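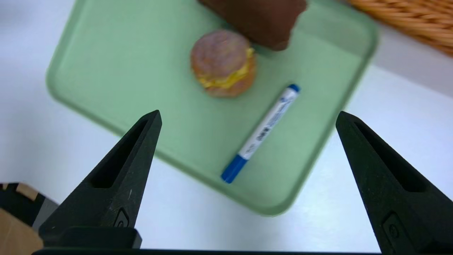
Photo: Kosance, own work, free to reuse with credit

Kosance: what people call a bread roll, and what they put in it

README and data card for the roll words list

Hello! If you've landed in this folder by way of a search for sandwich fillings, you're in more or less the right place. Kosance is a list of 704 entries copied from the menus, chalkboards and counter labels of places that sell filled rolls, mostly in and near Drirley and Grineslow. I wrote down what the bread was called, what was in it and what it cost, and then I tidied it all up over a long winter when I should have been painting the hall.

I grew up in Drirley saying "bap". I moved to Grineslow, which is one valley over, and the first time I asked for a bacon bap the woman behind the counter gave me a bacon bap and then called it a cob when she shouted it through to the kitchen. I've been a bit obsessed ever since. There are lovely big language surveys that ask people which word they use at home, and I've spent whole evenings with them, but I wanted to know which word gets written down when somebody's trying to sell you one. Those turned out to be quite different questions, and the second one needs a lot more walking about.

What's in the folder

There are three files.

rolls.csv is the main one, with one row for each item on a menu. If a café sells bacon, sausage, and bacon and sausage, that's three rows.

places.csv has one row for each of the 40 places, with the town, the sort of place it is and whether I copied from a printed menu, a chalkboard or labels in the glass case.

words.txt is my own scruffy list of every bread word that appears, with notes on what I think each one means locally. Please treat this as one person's opinion. I've argued with my own family about nearly every line of it.

The columns in rolls.csv

place_id: matches the same column in places.csv.

item_text: the wording exactly as it was written, including the spelling. If the board said "saussage" then so does the file.

bread_word: the word used for the bread, in lower case. Bap, cob, roll, bun, barm, muffin, teacake, batch and a handful of stragglers. If the menu gave no bread word at all ("Egg mayo") this is blank.

filling_main: my own sorting of the main filling into a short list. Burgers are in, if they're sold in a bun and you can eat one standing up.

hot_cold: "hot", "cold" or "either". I've used "either" where the board offered both, and left it blank where I couldn't tell from the wording.

price_pence: the price in whole pence. No pound signs, because I've been hurt by pound signs before.

extras: anything that could be added for more money, separated by semicolons.

note: my remarks, kept to 100 characters. Some of them are useful. A few are just me being pleased about a pickle.

How I collected it

On foot, with a notebook. I'd go in, buy something (I think that's only fair if you're going to stand there scribbling), and ask whether they minded me copying out the board. Most people were kind about it and plenty of them joined in. One place handed me last season's laminated menu to take home, and that's why a batch of the Grineslow rows has the source marked "printed, old".

I typed everything up the same evening wherever I could. My handwriting goes off quickly, and there's a stretch from a rainy September where I've had to put a question mark in the note column next to several prices. I'd rather leave those in with the question mark than drop them, but if you're doing anything with averages you'll probably want to filter them out.

The Ahmadpour bakery in Drirley deserves a mention all to itself. It has the longest menu of anywhere on the list, and it uses "bap" for anything soft, "roll" for anything crusty and "bun" for anything with a burger in it or icing on it. It's the only place that seems to have a system and keeps to it. Every other menu with more than one bread word switches between them for reasons I couldn't work out, sometimes halfway down the same board. My favourite has "cheese cob", "ham cob", "tuna roll", "egg cob", and the tuna was in precisely the same bread as the rest. I checked. I had the tuna.

Things I decided, which you may not like

Wraps, panini, baguettes and toasties are out. So is anything in sliced bread. I went back and forth over bagels and left them out in the end, mainly because everybody calls them bagels and there's nothing to learn.

Teacakes are in where they're used as a savoury roll and out where they've got currants in. There was one with currants and cheese. It's in, with a note.

Breakfast muffins are in, and they're a pain. In some places a muffin is the flat floury thing dusted with semolina, and in others it's a soft white roll that somebody's gran would've called an oven bottom. I've kept the word as written and not tried to guess the shape. If you need the shape you'll have to go and look, and I recommend it.

Meal deals were awkward too. If the price included a drink or a packet of crisps, I put the full price in price_pence and wrote "deal" in the note. Please don't compare those with the plain ones, you'll think Grineslow is dearer than it is.

Where two fillings get equal billing, such as bacon and egg, filling_main takes whichever came first on the menu. That's a lazy rule and it hides all the double-filling rows, so use item_text if you care about combinations. I do mean to add a second filling column.

What it's good for

It's nice for teaching. The file is small enough to open in any spreadsheet, messy enough to be realistic, and the subject makes people cheerful (and hungry - do this one before lunch and not after). A friendly first exercise is to group by town and bread_word and make a bar chart. A harder one is to clean up the extras column, where "+ cheese", "add cheese" and "with cheese extra" all live side by side.

It's also decent for looking at how one word sits next to another on the same menu. As far as I know the big surveys don't collect that, and I think it's the most interesting thing in here. A bacon bap and a burger bun on neighbouring lines tells you that the writer feels some difference between them, even if they'd never be able to tell you what it is.

What it's not good for

Please don't use it to say what people in Drirley or Grineslow speak like. A menu is written by one person, often copied from the menu before, and sometimes ordered from a printing firm miles away. A café owner who says "barm" all day long may well have "roll" on the board so that visitors know what they're getting.

It's no use for tracking prices over time either. Each place was copied once, and the visits were spread over more than one season. And it leans heavily towards places I could walk to from a bus stop, so farm shops and the vans out on the main road are thin on the ground. I don't drive! If you do, and you like a lay-by sausage roll (out of scope, sorry, but the van might do baps as well), I'd love to have your notes.

Privacy and manners

There are no personal details in any of the files. I took out the names of owners and staff where they'd crept into item names, so "Somebody's Big Breakfast Bap" has had the somebody replaced with NAME. Places are listed by number, and the bakery I've mentioned by name above said it was happy to be mentioned. If you run one of the other places, recognise your own board and would like it taken out, tell me and I'll take it out, no fuss.

Known problems

The chalkboard rows have more blanks than the printed ones, since people lean on chalkboards.

A couple of places wrote "bap/roll" with a slash. I've put the first word in bread_word and the whole thing in item_text.

"Batch" turns up as a bread word and also in "fresh batch daily". I think I've caught all the false ones but I wouldn't bet a sandwich on it.

If your spreadsheet program turns place_id into a number it'll lose the zeros at the front, and then the two tables won't join. Import it as text.

Using it and adding to it

You can copy, change and share the files for anything you like, including paid work, as long as you say they came from Kosance. If you find a mistake, send me the place_id and the item_text and what you think it ought to be.

New entries are very welcome from anywhere. Copy the wording exactly, spelling mistakes and all, and tell me whether it was a board, a menu or a label. Prices as well if you can manage it. I'm especially short of school canteens, works canteens and market stalls, and I'd dearly like somebody to settle what they call the long soft ones at the Grineslow end of the valley, where I've had a different answer at every counter I've asked.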